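Insulated Bottles and Reusable Cups: Care FAQ

Applies to the Jukstead and Akeda bottle lines and to the Zomlow tumbler.

How often should a bottle be washed?

After each day of use. If it has held milk or juice, wash it within 2 hours.

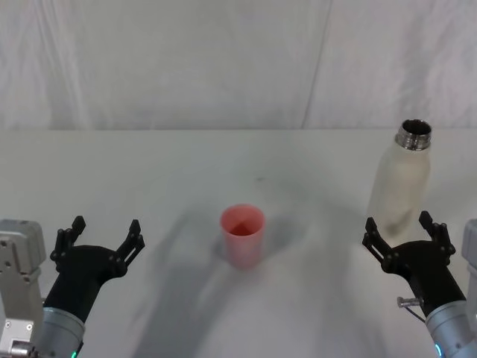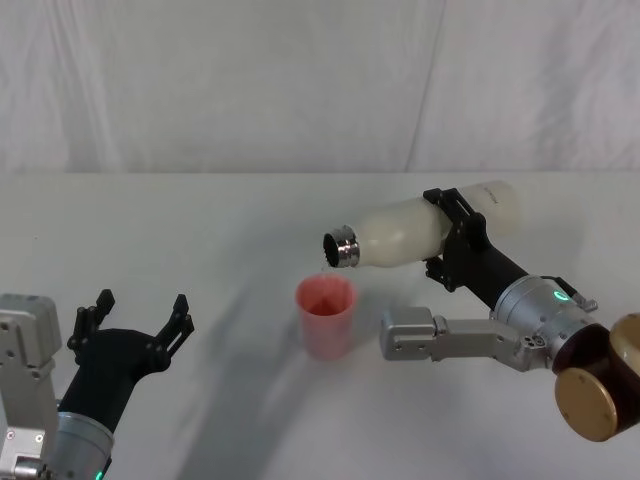
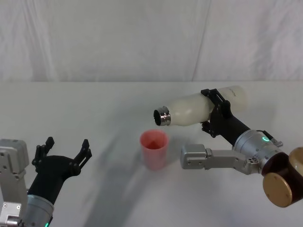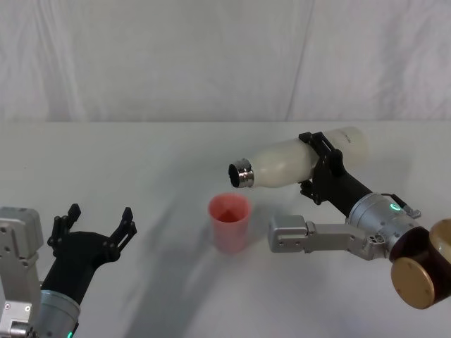
Staining in cups is caused by pigment in tea, berry drinks and powdered mixes, and it sets faster in soft plastics. Colored plastic hides early stains – the pink cup standing on the table in the first picture already looks darker inside than out, so check the inner wall under a bright light. Soak in warm water with baking soda for 4 hours, then rinse.

Can the bottle go in the dishwasher?

The lid can, on the top rack. The body should be washed by hand. High heat weakens the outer coating and the base seal.

How do I remove a smell from the lid?

Take out the gasket and soak both parts in diluted white vinegar for 10 minutes. Dry them separately before refitting. If the smell stays, replace the gasket.

Do Kamel gaskets fit Akeda lids?

No. The Kamel ring is thicker and the lid will not close fully.

How long does a lid last?

The hinge is rated for 2,000 openings. Screw lids have no hinge and carry no rating – replace them when the thread wears.

Who handles spare parts?

Deividas Dambrauskienė, parts desk. Include the code printed under the lid.

Contact | © Jukstead | Back to top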